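Rullum mattress topper — two winters in

Bought it in the Bonddale sale, paid 80 for the double, would have been more like twice that full price. Writing this in a rush becuase the sale's back on and people keep asking me.

Short version: good. Not great in August. Buy the straps.

Longer version. Our mattress is a Mykhailiuk, hard as a church pew, bought when my back was younger. Didn't want to bin it. The topper comes rolled up in a bag the size of a small child, you cut it open, it sighs for a while and then looks nothing like the photo on the box. Leave it. Ours took 2 nights in the spare room with the window open. Smell went by the end of the week, mostly.

First night — odd. Sort of like sleeping on a loaf. Second night better. By the weekend I'd stopped waking up at four with a dead arm, and that was all I wanted from it.

Bad bits. It slides. Ours crept towards the foot end every night until I gave in and got the corner straps (sold separately, cheeky). Also your old fitted sheets may not go round any more, measure the depth with the topper on before you order. I didn't. Had to send two back to Rornen, who were fine about it, slow but fine.

Sheets then. Go for extra deep, plain cotton, nothing shiny. Green does well with a grey headboard and hides tea better than white does. Duvet-wise we've stuck with a lighter one, the topper holds warmth so the thick one lives in the cupboard now.

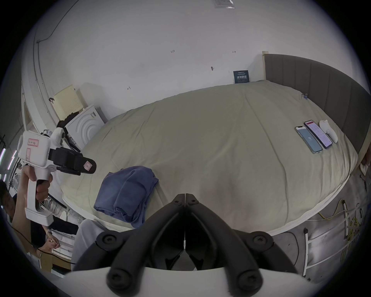
Bedding in green and in cream. 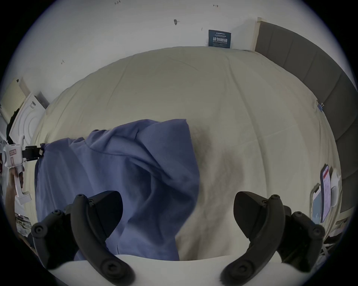

Olesia Antoniuk: I've had the same topper for almost 40 weeks and mine has gone flat on one side, the side I sleep on obviously. Did you turn yours? The leaflet says no need but I'm not convinced. Also found it far too hot from June onwards, ended up taking it off altogether and putting it back when the clocks changed.

Fair points. Yes I turn it, head to foot, whenever I remember, so not very often. Can't flip it over, the underside is a different foam and feels like a gym mat. Ours has a slight dip but you have to go looking for it. On the heat I agree, August was grim, we slept with a leg out each.

Washing — the cover zips off and goes in at 40. Do not tumble it. Getting it back on is a two person job and we had words. Foam itself you just air.

Would I buy again? At 80 yes. At full price I'd put the money towards a new matress and be done with it. Delivery was a day late and left with next door, no complaints otherwise. Four out of five, would be four and a half with the straps in the bag.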